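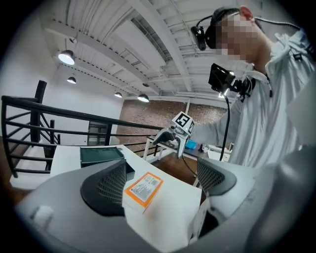 Disc and Case Inspection Checklist, with Comments
Family and Animation Shelf, Pelamow Film Library
Checked by Raymonde Petrenko, Jun 13, 2026

I love this job. A whole afternoon with the cartoons, the holiday specials and the big musical box sets, and every one of them goes back out to a family who will watch it that same evening! Please read my comments before you borrow the cart, and add your own underneath if you find something I missed.

Room and equipment

1. Walkway between the shelves and the viewing booth clear. OK.
Comment: Step stool goes back under the window, please. It wanders.

2. Player and TV cords off the floor and behind the cabinet. OK.
Comment: Much better than last August, when the long cord ran right across the doorway.

3. TV strapped to the wall bracket. OK.
Comment: I gave it a good tug and it didn't budge.

4. Player tray opens and closes smoothly. NEEDS WORK.
Comment: Sticks halfway. It played everything I gave it, but don't push the tray with your hand. Use the remote.

5. Volume limit set on the children's headphones. OK.
Comment: Tested with the opening song from Grornunura, which is loud and wonderful and a very good test.

Cases

6. No cracked plastic or sharp corners. 2 FAILED.
Comment: Both are old clamshell cases from the holiday row. One had a split along the spine that could easily nick a small finger. Both films are in new cases now, with the old cover sheets moved over — they look terrific.

7. Hub holds the disc firmly. OK.
Comment: Turn the open case upside down over the padded mat. If the disc drops, swap the case.

8. Age rating showing and not covered by our sticker. NEEDS WORK.
Comment: Item 578, The Winter Goose, had our shelf sticker right over the rating. Peeled and moved. Stickers belong at the top left of the back cover.

9. Right disc in the right case. NEEDS WORK.
Comment: Item 883 is supposed to be Tresus and the Lantern Bear, and inside was the bonus disc from the sequel. The feature was sitting in the sequel's case, so they are a happy pair again. If you haven't seen the first one, take it home! The snowball chase is as good as anything made for theaters, and the grumpy lighthouse keeper steals the whole film.

Discs

10. Playing side free of deep scratches. OK, with notes.
Comment: Light marks on most of the popular titles, nothing that skips. Wipe from the center straight out to the edge with the soft cloth. No paper towels, no window spray.

11. No cracks at the center ring. OK.
Comment: Hold the disc up to the desk lamp. A cracked disc can break apart in the player, so it comes off the shelf even if the crack is tiny.

12. First chapter, middle chapter and end credits play. OK.
Comment: I may have watched more than the middle chapter of the Cuypers puppet special. The voices are a delight, and the dragon's kitchen song is still in my head. Picture is a little soft, same as it was on TV.

13. Subtitles and captions turn on. OK, except one.
Comment: The Cuypers disc has captions for the main show but none for the short that comes after it. Please add a line to the catalog card so people know before they borrow.

Shelves

14. Units fixed to the wall, heavy box sets on the bottom. OK.
Comment: We now have over 3,950 discs in the building, and the weight adds up. The big anniversary sets had crept up to the top again. Moved down.

15. Bookends in place, no rows leaning. OK.

Still open

Player tray (item 4): clean the rails and test again.
Catalog card for Cuypers (item 13): caption note to be added.
New padded mat for the booth: ordered.

R. Petrenko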